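Section 4: Setting Up and Filling Your Dirka Countertop Canister

Thank you for getting this far! If you have followed the earlier sections, your Nurkness canister is unpacked, the paper collar is off, and you have the body, the lid, the seal ring and the little measuring scoop in front of you. This section takes you through the first wash, the first fill, and the small business of lining up the lid, which is where most of our letters come from. Take your time with it. The whole job is an easy half hour with a cup of coffee beside you.

Before you start

You will need dish soap, a soft cloth, a clean dish towel, and a table or counter that is level and has a bit of elbow room. Please keep the canister well back from the edge while you work. The body is light when empty, and a sleeve will carry it off before you notice.

CAUTION: Do not put the seal ring in the dishwasher. The body and lid are fine on the top rack, but the ring will stretch, and a stretched ring never sits properly again.

4.1 The first wash

1. Hold the body steady and turn the lid to the left until it stops. Lift it straight up.

2. Ease the seal ring out of its groove with your fingertip. Please don't use a knife, even a butter knife. One nick is enough to let air in.

3. Wash all the parts in warm soapy water and rinse them well. A faint smell from the packaging is normal and goes away after the first wash or two.

4. Stand the body upside down on the towel and leave it for at least 30 minutes. Dry the ring and the lid by hand, and run the corner of the cloth along the groove, where water likes to hide.

4.2 Filling

1. Press the seal ring back into its groove, flat side up, going all the way around with your thumb.

2. Set the body on the table and fill it to the shoulder. The standard size holds 500 ml and the small one (sold as the Trolden) holds a good deal less, so check the base if you have both in the house and can't remember which is which.

3. Tap the body gently on the towel a couple of times to settle the contents, then top up if you like. Leave a finger's width free below the rim.

4. Wipe the rim. A few grains of sugar or a dusting of flour will hold the lid up just enough to spoil the seal.

NOTE: Lụa Đào in our test kitchen keeps her loose tea in one of these, and she suggests filling it over a sheet of baking paper with a crease down the middle. Whatever you spill slides right back in. We have all copied her since!

4.3 Closing the lid

The lid only goes home in one position, and it is worth getting a feel for it now, before the canister is full of something you would mind sweeping up.

1. Lower the lid so that it sits level all the way around. If one side rides high, lift it off and begin again. Forcing it will pinch the ring.

2. With one hand low on the body and the other on the lid, turn to the right. You will feel a little resistance, then a soft stop.

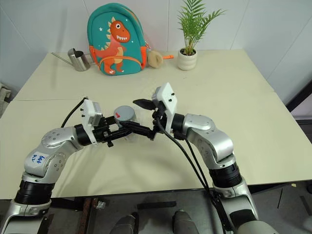
3. Let go and try to lift the canister by the lid alone, just an inch or so off the table. A properly closed lid will carry the weight without slipping. If it turns in your hand, put the canister down, open it, and check that the ring is flat side up.

Some people like to close it very tight, and we understand the urge, but the soft stop is as far as it needs to go. Anything more makes the next opening a struggle, especially with floury hands.

4.4 Everyday care

Wipe the outside with a damp cloth whenever it needs it. Wash the inside each time you change what you keep in it, and give it a full day with the lid off if the last thing was coffee or spice.

CAUTION: Let hot food cool before you fill the canister. Do not pour in boiling water, and do not put a closed canister in the microwave.

Replacement rings come in packs from Mocanu, our parts supplier. Ask for size 16 for the standard canister. If you are unsure, write to Lăcrămioara Sârbu at the parts desk, who answers her mail every Tuesday and is very patient with blurry snapshots of seal rings.

Section 5 covers stacking and labels.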